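Grevard Extension Program
Home Food Storage, Unit 2: Dry Goods and Leftovers
Course handout, revised 28 April 2018

Read this before the session and bring it with you. The reading log from Unit 1 is due at the start.

1. Where food loses quality

Most food kept at home spoils through moisture, air, heat, light or pests. In a dry pantry, heat and moisture do most of the damage. A cupboard next to the oven is the worst place for flour and the first place many people put it. Whole-grain flour contains the oil of the germ and goes rancid sooner than white flour. White rice keeps for years if it stays dry. Brown rice should be bought in small amounts.

Rancid flour smells like old paint or crayons. It will not usually make you sick, but it ruins bread.

2. Shelves and airflow

Keep food off the floor. Leave a gap between the back row and the wall, especially on an outside wall, where condensation forms in cold weather. Open shelving helps air move around onions, potatoes and squash. Solid shelving is easier to wipe and suits jars and cans.

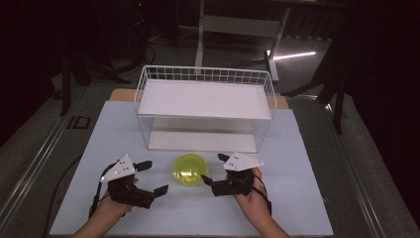
Store onions and potatoes apart. Potatoes give off moisture and onions soften when kept beside them. Both should be kept in the dark, and potatoes that have turned green should be thrown out.

Rotate stock every time you shop. New cans go to the back and old cans come forward. In the Drindthorpe pantry survey, which we used in Unit 1, the class listed 1,474 items, and the oldest were nearly always in a back corner of the top shelf.

3. Leftovers

The rule to remember is 2 hours. Cooked food should be in the refrigerator within that time, or within one hour if the room is above 90 degrees F, as it often is here in August. Divide soups, stews and rice into shallow containers so that they cool quickly. A deep pot of chili can stay warm in the middle overnight, even in a cold refrigerator. 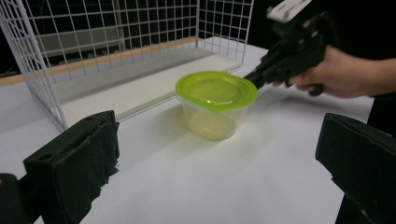

Fig. 2. Small food-storage container and white wire rack.

Most cooked leftovers should be eaten within three to four days. Freeze what you will not get to. Reheat to 165 degrees F, and stir partway through if you use a microwave.

4. Containers and lids

Glass does not hold odors and can be heated, but it is heavy and it breaks. Plastic is light and cheap. It stains with tomato sauce and wears out sooner. Replace any container that is cracked or cloudy, or whose lid no longer closes all the way.

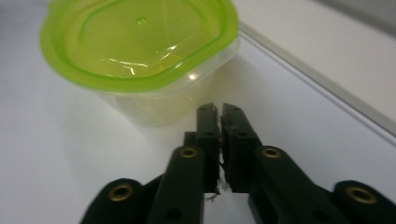

Fig. 3. Rectangular plastic container with snap-on lid, lime green.

Leave headspace when freezing liquids. Label the container itself, not the lid, as lids get swapped. Write the contents and the date.

For the next session: list 14 items from your own pantry with the date on each package, and mark any you would move.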